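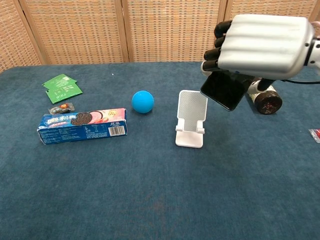
Ticket 147: Phone keeps sliding off the stand at the break table
Status: Closed
Opened by: Oana Tănase, Larholm front office
Handled by: Diarmuid Ó Súilleabháin, Naltusberg facilities desk
Item: White plastic phone stand, table with the blue-gray carpet top
Priority: Low

Original report

The phone stand on the carpeted table in the break area won't hold the shared phone anymore. We use it for the timer and for calls on speaker during lunch cover. You set the phone down, it looks fine, and a few minutes later the bottom edge has crept forward over the lips and the phone is face down on the carpet. It has happened several times this week. No damage to the phone so far. If the stand is broken, can we get another one? The same kind would be fine.

Oana

Reply from Diarmuid

Thanks. Before I order anything I need to know the following.

Does it slide straight forward, or does it tip to one side first?
Is the phone in a case?
Is the phone upright or sideways when it falls?
Is it ringing or vibrating at the time?
Is the stand in its usual place, or has it been moved?

Please also check the two lips at the bottom of the backrest for cracks. Run a finger along the inside of each one.

Reply from Oana

Straight forward. No case now. There used to be a rubber one, but it split in September and was thrown out. The phone is upright most of the time. Gwynne says it was ringing for two of the falls. I didn't see the others.

No cracks that I can feel. The stand was moved closer to the edge of the table when the snacks started going there, and it sometimes gets pushed when people reach across for the cookies.

Log, Thursday, November 6, 2025

Went over to Larholm in the morning. Notes as I made them.

Step 1. Checked the stand with nothing on it. The lips are both intact and level with each other. The backrest does not wobble when pressed. The stand itself is not broken.

Step 2. Put the bare phone on it upright with vibrate off. Left it for 10 minutes. No movement.

Step 3. Same position, vibrate on, called it from my own phone. It moved forward on the first call and was over the lips by the third. Repeated this and got the same result.

Step 4. Turned the phone sideways, vibrate on, three calls. It moved a little but stayed on. The lips catch it better along the long edge.

Step 5. Looked at the base. The underside had a film of dust and carpet fuzz on it, and there were crumbs under the front edge. With the crumbs there the front does not sit flat and the stand rocks slightly on the carpet. Brushed the carpet and wiped the base with a damp cloth. Dried it.

Step 6. Repeated step 3 after cleaning. Better, but the phone still crept forward. It took 6 calls to come off.

Step 7. Cut two short strips of thin rubber shelf liner and stuck one inside each lip with double-sided tape. Upright, vibrate on, ten calls in a row. The phone stayed put.

Step 8. Moved the stand back toward the middle of the table and asked for the snacks to be kept at the other end.

Cause

The old rubber case was giving the grip. Without it the back of the phone is slick, and the vibration walks it forward. The crumbs under the base made it worse. The stand is fine and does not need replacing.

What to do if it comes back

Check that the liner strips are still stuck down. If one has peeled, take both off, clean the plastic, let it dry and put on new ones. There is spare liner in the drawer under the kettle.

Shake out or brush the carpet top when there are crumbs on it. A dry hand brush is enough.

Turn vibrate off if the ringer is loud enough for the room.

If the phone gets a new case, try it on the stand first. A thick case may not fit with the strips in place, and in that case the strips can come off.

Reply from Oana

Works so far. It rang all through lunch and didn't move. Casel would like to know if the cookies and candy have to go off that table completely, or if the far end is all right. Also the blue ball, which is his and which he keeps there for his wrist.

Reply from Diarmuid

Far end is all right for food. The ball can stay, just not in front of the stand where people set the phone down.

I have put the stand down as repaired and cancelled the request for a new one. Closing this. If the phone falls again, reply to this ticket and it will reopen. Please say whether it was upright or sideways.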